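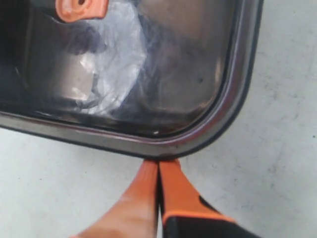
Grunda Boot and Drip Tray, Large
Item no. 2781

Our Grunda tray is made for the place just inside the door, where everybody leaves their shoes in winter. It catches melting snow, sand and garden mud before they reach your floor. Many customers buy it for the hallway and later order a second one for the garage or the potting bench.

The tray is pressed from one sheet of steel, so there is no seam where water can go through. The edge is rolled all the way around and is comfortable to hold when you carry the tray outside to empty it. Please carry it with two hands if it is full — the water moves quickly to one corner.

Details
Length: 47 inches
Holds: 4 pairs of adult boots, side by side
Finish: dark gloss enamel
Made in our Cundden workshop

Cleaning
Wipe with a soft cloth and warm water with a little dish soap. For white salt marks, put some vinegar on the cloth, wait a few minutes and rinse. Do not use steel wool or scouring powder. The enamel is hard, but it can chip if a heavy tool falls on the edge. Small chips should be touched up with the Skodia repair pen, sold separately, or rust will start there.

Good to know
The tray has no rubber feet. On a smooth wood floor we suggest the thin felt mat, which you can choose when you order. It is not suitable for the oven, and please do not put hot ashes in it.

Delivery
Trays are packed flat in a carton with paper corners. Orders received before noon leave the same day. The next enamel batch is planned for June, and it will be 384 trays.

Customer comments
"I use mine under the tomato seedlings. Strong and easy to wash, but longer than I imagined, so measure your shelf first." — Dougal Guthrie

"Good tray. The felt mat arrived one week after the tray, otherwise I am satisfied." — Jui-lin Lu

You may also need: Annamalai boot brush, felt mat for large tray, Skodia repair pen.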